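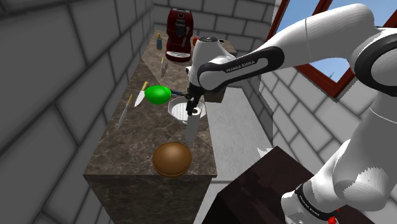
4.2 What people see when they look for crumbs

We went into the interviews expecting to talk about cleaning products and came out with hours of talk about pattern. Of the 50 households in the Arumugam sample, a large share brought up the look of their worktop before we had asked a single question on it, and they did so with real feeling. One woman had lived with plain white for years and described wiping it "like a nervous habit". Her neighbour two floors up had a speckled surface and told us, quite cheerfully, that she cleaned it by touch, running the flat of her hand along it last thing at night. We had no code for cleaning by touch in the first version of our scheme (Section 3.1) and were delighted to have to add one.

The touch code appears in the transcripts far more often than we would have guessed, and it clusters. People with a busy pattern on the worktop use the hand first and the eye second. People with a plain one do the opposite, and several were puzzled that anyone would do otherwise. Chowdary and Nambiar had noticed something close to this in their earlier study of shared kitchens in the Avora building, where lodgers disagreed bitterly over whether the counter had been wiped at all. Re-reading their notes with our own scheme in hand was one of the great pleasures of this project. Most of the quarrels seem to come down to two people checking the same surface in two different ways, one bending to look and the other feeling for grit.

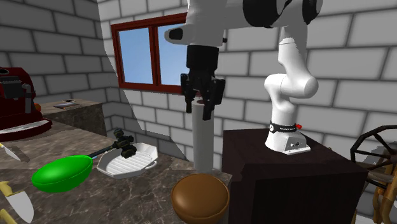
Pattern also changes where people look. In the walk-round part of each visit we asked the person to show us how they decide that a kitchen is done for the evening, and we noted the order in which they checked things. With plain surfaces the order was loose and often started in the middle of the counter. With veined surfaces it nearly always started at the edges, along the wall or beside the hob, and the middle was left to a quick sweep of the cloth. The marbled worktop in Figure 3 shows the sort of pattern we mean by "veined", as opposed to the even speckle of our second group. A vein gives the eye a line to follow, and a smear that lies along it can pass for part of the stone. Several people told us this in nearly the same words, including one retired baker who had plainly thought about it for decades and whose visit ran to 80 minutes as a result.

We do not want to push this too far. The groups are uneven, lighting varied a good deal from flat to flat, and the walk-rounds all took place after 6 p.m., when some kitchens had only a single ceiling lamp. Haddadin has suggested that low evening light by itself could send people to the edges, and we think he may well be right for the older flats at the Grollden end of the street. A daytime repeat would settle it, and we would love to see one done.

What does hold across all three groups is how much people enjoy explaining their own method. Participant 51, a late addition recruited after one household moved away and therefore left out of the counts above, drew us a small map of her counter with arrows for the direction of the cloth. It is reproduced in the appendix with her permission. Her arrows run from the window to the sink and then stop dead at the bread bin, which she said belongs to her husband and is wiped by him.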